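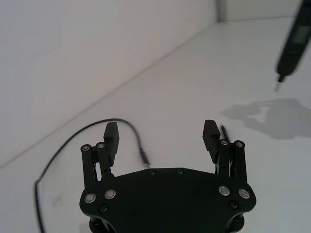 Slide 1: Moving a small town library
Good morning. I worked on the Plindstead branch move last October. Fifteen minutes, then questions. Handout is by the door.

Slide 2: What we had
Two floors, no elevator. 1,344 boxes by the final packing list. The local history room alone took 63. Duda did the trucks and we did the packing.

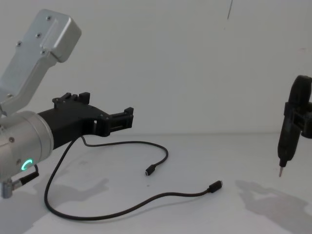
Most of the boxes were the small size. A big box of books is too heavy for one person on stairs. We started with the big ones and had to repack a whole aisle. Pause here, people usually want to tell their own version.

Slide 3: Labels
Shelf range on two sides, never on the lid. Lids get stacked on. Zakside was the name we gave the new east wing, and anything going there got a yellow sticker.

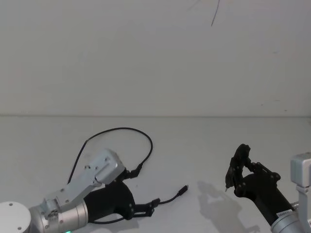
Keep the shelf order on paper as well as in the spreadsheet. The new building had no internet for the first week. Mention the periodicals, which went to the wrong floor and stayed there until spring.

Slide 4: Reopening
Skip if short on time. We opened the children's section first and the rest as it was shelved. Returns went in a bin in the lobby. 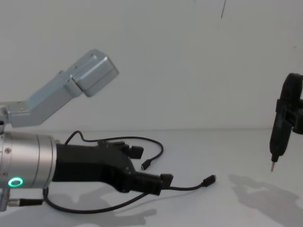

Gripper at a white tabletop

Questions. Repeat each one into the microphone.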